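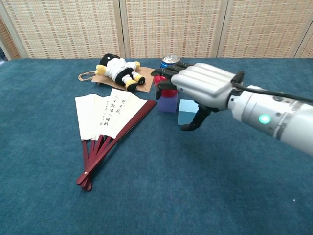
Ask anyone in Masholm where to get breakfast and they'll point you down the hill, toward the smell. The smokehouse opens at six, the bakery a little after, and by seven there's a line of people in rubber boots holding rolls stuffed with warm eel and raw onion. I had two on my first morning. I'd have had a third, but Birthe Vestergaard took the paper bag out of my hand and told me there was rye bread coming.

There's always rye bread coming with Birthe. She bakes it in a converted net shed behind the harbor, and she's the reason I drove up here in the first place. A friend had brought one of her loaves to a dinner in May, wrapped in a dish towel, and I ate most of it standing at the counter while everyone else was at the table. It was dark and sour and so moist that the knife came out shiny. I wanted to know how a person makes that.

Slowly, as I learned! The starter goes into a tub the afternoon before. Cracked grain soaks in cold coffee overnight (she saves what's left in the pot, and so do her neighbors, who leave it on her step in jam jars). At four in the morning the two get stirred together with rye flour, salt and a spoonful of dark syrup. There's no kneading at all. The dough has the feel of wet cement, and you push it into the pans with the back of a wet spoon.

"People come wanting to knead," she said. "I give them the dishes."

Her apprentice that week was Bjartur Overgaard, who left a job in shipping insurance and now gets up at 3:30 and says he's never slept better. He was in charge of the seeds. I watched him toast 2 trays of sunflower seeds, burn a corner of one, eat the burned corner, and carry on.

The oven is the other half of it. It came out of a closed bakery farther down the coast, and Birthe still has the bill of sale pinned up over the sink: 1266 euros, plus 300 for the man who moved it. The loaves go in hot for twenty minutes and then sit for close to two hours as the heat drops. You can't cut them that day. She's very firm about this. A rye loaf sliced warm turns to gum, and a rye loaf sliced on the third day is the best thing you can put under butter.

I asked how many she'd made. She keeps a tally in a school notebook, pencil strokes in bundles of five, and the number at the bottom of last summer's page was 3677. This year's page already looked fuller.

Ximena Beltrán, who runs the café by the ferry landing, buys a dozen a day and toasts the ends for soup. Her fish soup deserves its own trip — fennel, potatoes, a lot of dill, whatever came in on the boats — and the toast stands up in the bowl without going soft. I had it for lunch three days running. On the last day she put a pickled egg in it, purple from beet juice, and I'm still thinking about that egg.

I drove home with four loaves on the passenger seat and a jar of starter wedged between my bag and the door. It bubbled over somewhere past Kiel. I've baked six times since then. The first loaf was a brick, the second had a cave running down the middle, and the fifth was good enough that I called Birthe to tell her. She wanted to know what day I'd cut it.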